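6. When the arm stops dead over the tray (cable snags and false collisions)

If you've come straight here because the arm has frozen halfway into the tray with the light flashing, take a breath, keep your hands out, and start at 6.2. If you have time for the background, read 6.1 first. I'd like you to read it at some point, anyhow, because I wrote this section after getting it wrong myself.

6.1 What happened to me

I set up my Plornon cell the way the earlier sections describe: arm on its stand, tray clamped to the table, gripper on the wrist, cables dressed along the arm. It ran beautifully all morning. Then, a bit after lunch, it reached down for something in the back corner, turned its wrist further than it had all day, and stopped. The Stinico panel said "Contact detected, wrist". There was nothing there for it to have hit. I looked in the tray, I looked under the tray, I cleared the message and pressed Resume.

It stopped again in the same spot. So I did what plenty of people would do and turned the contact sensitivity down. Please don't do that! The arm carried on all right, and it carried on by pulling the gripper cable halfway out of its connector. The gripper lost its signal and let go, and I spent the rest of the afternoon finding out that I'd bent two pins and that the spare was on the slow boat.

The arm had been telling the truth the whole time. It felt a load at the wrist, and the load was its own cable going tight. My slack was fine for the middle of the tray and much too short for the corners. When I checked later, the cable came tight with the wrist turned to 138 degrees, and the pick in the corner had asked for a little more than that.

CAUTION: Never lower the contact sensitivity to get past a stop you can't explain. If you already have, put it back to the factory value before you do anything else in this section.

6.2 Making the arm safe

Do these in order, every time, even if you're sure you know what's wrong.

1. Press the red stop button. The flashing light on its own means the arm is paused, and a paused arm can start moving again if someone bumps the panel.

2. Check that the panel reads "Stopped". If it still says "Paused", the button hasn't latched. Push it again until it clicks.

3. Look at the gripper. If it's holding something, leave it holding for now and don't put your hand underneath.

4. Look along the cables from the wrist back to the base without touching anything. You're after a cable that has gone straight where it ought to be curved, or one that's caught on the tray rim, a clamp or the arm's own elbow.

5. Write down the message on the panel, word for word. It disappears when you clear it, and the log only keeps the short code. I've got a pencil on a string taped to my bench for this and I use it more than the keyboard.

NOTE: If a cable is badly pinched or you can see any bare wire, turn the power off at the wall and leave it off. Skip to 6.6.

6.3 Freeing the arm

The temptation is to unhook the cable first and move the arm second. Go the other way around if you possibly can. A cable that's been pulled tight will whip a bit when it comes free, and the arm may shift when the load goes away. I got a good smack on the knuckles learning this one.

1. Release the red button by twisting it.

2. On the Stinico panel, choose Manual, then Slow. Slow limits you to 30 mm a second, and that's plenty.

3. Turn the wrist back the way it came, a tap at a time. Most of the time you want the wrist only. Leave the big joints alone.

4. Stop when the cable hangs loose again. You should be able to see a proper sag in it.

5. Raise the arm straight up until the gripper is well clear of the tray walls.

6. Press the red button again before you reach in.

If the arm refuses to move in Manual because it still senses contact, hold the recovery key on the panel and tap the wrist once. Then let go of the key and try again without it. The recovery key ignores the contact sensing, so it's the same bad idea as turning the sensitivity down, only shorter. One tap, look, one tap, look. If three taps haven't eased the cable, you're turning it the wrong way.

CAUTION: Keep everyone else back while you're using the recovery key. Keep your own head out of the space over the tray as well. I know you'll want to lean in for a better look. Use a torch and stay where you are.

6.4 Checking for damage

With the arm raised and the red button in, go over the following. It takes a few minutes with decent light.

Connector at the wrist. It should sit square and not rock when you push it lightly sideways. If it rocks, unplug it (power off first) and look at the pins. A bent pin can sometimes be coaxed back with a plastic pick, but don't count on it lasting.

Cable jackets. Run a finger along them and feel for a flat spot. Flat spots usually turn up where the cable crosses the edge of a joint. A scuff is fine. A crease that stays creased when you bend the cable the other way is a replacement job.

Straps and ties. Somewhere along the arm there's a strap that's slid, I'd bet money on it. Mine had crept down toward the base and taken a good bit of my slack with it. The hook-and-loop straps that come in the Hervieu cable kit hold much better if you put a single turn of cloth tape on the arm underneath them.

Gripper fingers. Open and close them by hand, gently. If they meet crooked, the gripper took some of the pull and wants re-zeroing (section 4).

Tray. Give it a shove. If it moves, a clamp has slipped, and then every pick position you've taught it is off by the same amount. This one's easy to miss when you're busy worrying about cables. Before I had the clamps properly tight my tray wandered a bit every day, and the arm kept reaching for a corner that wasn't where it used to be.

6.5 Setting the slack properly

Now the real fix. The idea is to give the cables enough length for the worst reach you'll ever ask for, and then to keep that extra length away from anything it could catch on. Those two things fight each other a bit, so expect to go back and forth.

1. Power on, Manual, Slow. Take the arm to the middle of the tray with the fingers just above the floor.

2. Undo the strap nearest the wrist. Leave the others done up.

3. Turn the wrist one way until the cable starts to straighten, then back it off. Read the angle on the panel and note it down. Do the same in the other direction.

4. Feed more cable up from the base until you can turn all the way to your working limit both ways without it straightening. Around 100 mm of extra was enough on my arm. Yours may want more if your tray is deep or sits further out.

5. Do the strap back up, snug but not crushing. The cable should still slide through if you tug it on purpose.

6. Put something in the tray for the arm to work around. An odd mix suits me best, so I throw in sunglasses and little plastic bits and bobs, with something over toward the back corner. Bare-tray tests are how I fooled myself the first time.

7. Lower the gripper among the objects and have a look at the loop. You want a wide, easy curve over the wrist joint and back underneath, with no part of it lying on the tray rim or reaching for a clamp handle. Look at the thick bundle near the base of the upper link too while you're there. It needs to hang freely as well.

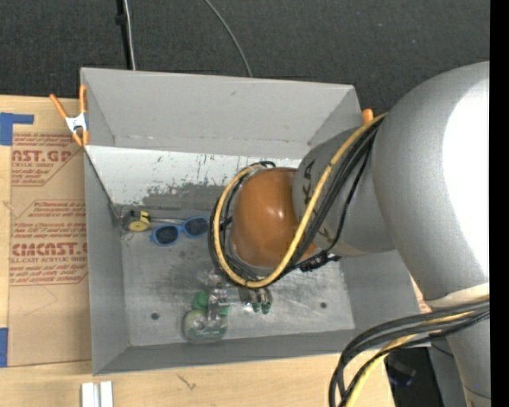
8. Move to each corner of the tray in turn and repeat the look, turning the wrist both ways at each one. The back corners are the ones that catch people, as the sloped walls leave less room for the loop to swing.

9. If the loop brushes a clamp anywhere, move the clamp before you shorten the cable. I leave at least 29 mm between the two at the closest point, measured with the arm stopped.

10. In the Geteo software, open Limits and set the wrist limit to a bit less than the smallest angle you wrote down with the new slack. Save it. Then close the program, open it again and check that it stuck. On my version the first save after a fault doesn't always take.

11. Run your normal job at low speed for a dozen picks or so with your hand near the red button. If there are no stops, bring it back up to full speed.

NOTE: If you ever swap the gripper, do all of 6.5 again. A longer gripper changes where the wrist sits when the fingers are down, and your lovely loop will end up somewhere else entirely.

6.6 When to stop and get help

Leave the power off and contact Plornon support if any of these apply:

- bare wire or a split jacket anywhere on the arm
- a burnt smell, even a faint one
- a joint that feels gritty or clicks when it moves in Manual
- the arm sags when you press the red button
- the same contact message with the cables plainly slack

That last one may be a sensor fault, and there's no home remedy for it that I'd trust. Have the message you wrote down handy when you get in touch, along with the wrist angle at the stop and your Geteo version number. It's under Help, right at the bottom, in tiny grey writing.

6.7 A quick look before each session

Once you've been through all this, the daily check is short:

- straps where you left them
- connector square at the wrist
- clamps tight, tray doesn't shift
- one slow turn of the wrist each way over a back corner
- contact sensitivity at the factory value

I do mine while the kettle's on. If you share the arm with other people, check the sensitivity first. The others you'd probably spot from across the room, but a changed setting just sits there in the menu until the next snag.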